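The second arm took longer than the first

The Berkum workshop bought its first arm in January and its second in the spring. Both run from one desktop machine under a control program the members call Prevach, now at 2,164 lines. The second arm took 13 evenings to bring into line with the first, most of them spent on joint offsets.

Pick-up tests use a blue cup and a round, cream-coloured dish on a white table. The gripper comes down over the cup from above at a fixed angle, and the fingers stop short of the rim before the final move. Cable slack at the wrist is set by hand – too little and the last joint stalls, too much and the loop catches.

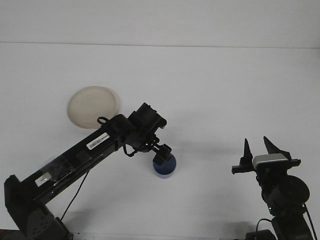 Sabine Steinbach would have fitted the limit switches first. In her view, software stops are adequate until the first encoder fault, and a shared bench is a poor place to find one.

The workshop has since ordered switches from Trandico. Until they are fitted, joint speed is held to 90 degrees per second and the arms are run one at a time. Prevach writes a log entry for each move, and the file for the last full session holds 1,035 of them.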